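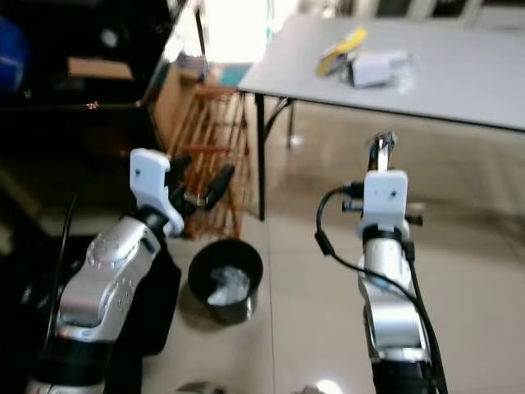

Piltelitz moves Pidar chronograph to a vertical clutch

Jul 11, 2021
3 min read

Piltelitz has revised the movement in its Pidar chronograph, replacing the horizontal clutch used since the model was introduced with a vertical clutch and column wheel. The new version goes on sale in December in a single series of 600 pieces. The case, dial layout and pushers carry over from the current watch.

The change affects how the chronograph seconds hand is set in motion. In a horizontal clutch, a toothed wheel swings sideways into mesh with the chronograph wheel. If the teeth do not line up at the moment of contact, the hand can jump forward or back by a fraction of a second. In a vertical clutch the two wheels sit on the same axis and are pressed together by a spring, so the hand starts without a jump. Piltelitz says the revised movement also loses less amplitude when the chronograph is left running, and that owners can use it as a permanent seconds display if they wish.

The cost is access. A horizontal clutch can be inspected and adjusted from the back of the movement with the case open. The vertical clutch in the Pidar is a closed assembly, and the service manual calls for it to be replaced as a unit. Piltelitz has not published a price for the part. Service will be carried out at the company's own workshop in Skudholm and at Farooqui, the retailer that has handled repairs for the brand outside its home market. Farooqui confirmed that its bench staff will train on the new movement before deliveries begin.

Height was the main limit on the design. Stacking the clutch on the central axis adds thickness, and the company wanted to keep the existing case. The space was recovered by thinning the barrel bridge and moving the date mechanism outward, under the edge of the dial. The date window has shifted slightly toward the rim as a result. It remains at 6 o'clock and is the only visible difference from the front.

The mainspring is unchanged, and the stated power reserve stays the same with the chronograph stopped. The balance is still regulated by a conventional index. Each watch will be tested in the case for 124 hours before it leaves Skudholm, with the chronograph engaged for part of that period. Earlier versions of the Pidar were tested with the chronograph off.

Three dials are offered: silver, dark green and black. All have applied markers and a printed tachymeter scale. The pushers do not screw down, and the company advises against operating them under water. The watch comes on a calfskin strap with a pin buckle. The steel bracelet made for the current model will fit the new one and is sold separately.

Orders open through Farooqui and the Skudholm showroom, with serial numbers assigned in order of deposit. Numbers cannot be requested. Piltelitz will continue to supply parts for the horizontal clutch movement but will not convert existing watches, as the main plate has been redrawn and the two versions share few components around the center.

The company declined to say whether the new clutch will be used in its two-register model. Pricing for the Pidar will be announced when the order books open.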